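Storach Road Tenants Association
Minutes, February meeting
Community room, start 7:10 pm (door was locked, key came late)

Present: Albane Collet (chair), Denny, Ruthanne, both Wexlers, Mr. Oduya, Pilar, Tomas from the top floor, a few others who didn't sign the sheet. Please sign the sheet.
Apologies: Gwen, Mrs. Haas.

1. Last minutes
Approved. One fix: it was the back stair light that was out, not the front. Both are out now anyway.

2. Heat
Long one. Boiler in the north wing down again over two nights. Management says the part is on order. Same answer as in the fall. Pilar has been writing down her kitchen temperature morning and evening, lowest was 58, will keep going and wants two more apartments doing the same so it isn't just her. Tomas will. Mr. Oduya will if somebody lends him a thermometer. Wexlers have a spare.
Albane read out the letter from Codia (the heating contractor). They say they quoted for the full pump replacement and are waiting on a signature from the owner. So it isn't them. Ruthanne asked could we get a copy of the quote. Albane to ask.
Agreed: one letter from all of us, not eighteen different ones. Denny drafts, goes round by email, comments back inside a week. Complaints to the city stay separate, each household files its own.
Action: Denny, letter. Albane, quote.

3. Laundry room
Machine 2 still eats cards. Mr. Wexler lost $19 on it since the holidays and wants it in the minutes, so it's in the minutes. Plomitz owns the machines and the refund number on the wall goes to a full mailbox. Pilar found another number on the back of the dryer, will post it by the door.
Hours: the 9 pm cutoff is being ignored. 4B and 4C hear the spin cycle through the floor. Suggestion to move cutoff to 10 and actualy keep to it. Vote: carried, two against. New sign needed. Tomas has a laminator.

4. Money
Balance 1169 dollars. Out this month: $82 for the printer ink and stamps. In: dues from most of the second floor, thank you second floor. Third floor behind.
Ruthanne wants a ceiling on what can be spent without a vote. Talked it over for a while. Left at $100 till the next meeting, then decide properly. Mrs. Haas should be here for that one.
Coffee money is seperate and stays in the tin.

5. Courtyard
Beds to be cleared once the ground isn't frozen. Denny has two shovels, needs a wheelbarrow. Arnaud garden center does a discount for groups over ten people, have to order before the end of the month. Albane has the list: mostly herbs, some beans along the fence, no more mint. Mr. Oduya spoke up for the mint. Mint can stay in a pot.
Bikes chained to the bench again. Note to go under doors.

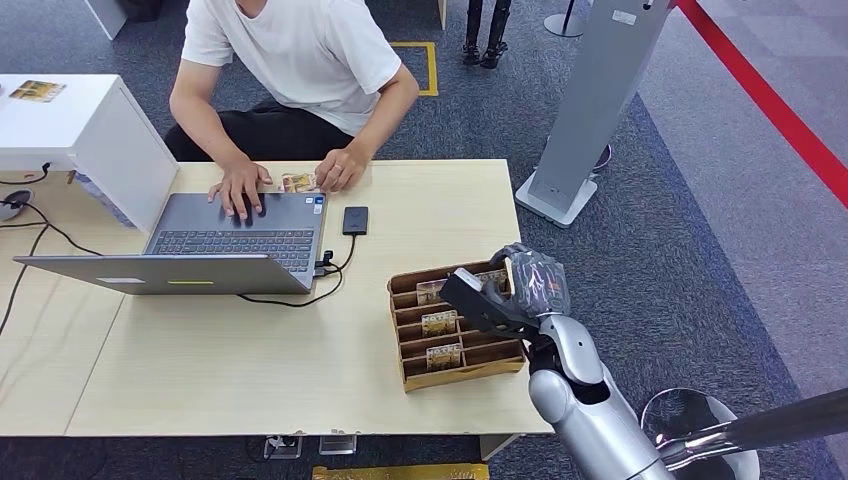

6. Email list and records
Half the building isn't getting the emails. List is two years old, people moved out and still get our stuff, people moved in and get nothing. Everything from now on in one shared folder: minutes, letters, dues, the heat log. A gray laptop is plenty for this, one hand on the keyboard will do, no need for anybody to buy software. Typing the minutes straight in also saves writing them twice. Paper copies still go up in the lobby for those who want paper. Pilar and Ruthanne to knock on doors for new addresses, top floor first, then down.
Passwords not to be taped inside the mailbox cabinet any more.

7. Other
- Package theft, two this month, both left in the lobby after dark. Ask carriers to ring.
- Tomas asked about subletting rules. Not our call, check the lease.
- Lost: one child's glove, green. On the radiator in the lobby.
- Summer party, too early, moved to April.

Next meeting same room, same time. Somebody other than Denny to bring chairs up from the basement.
Closed 8:45 pm.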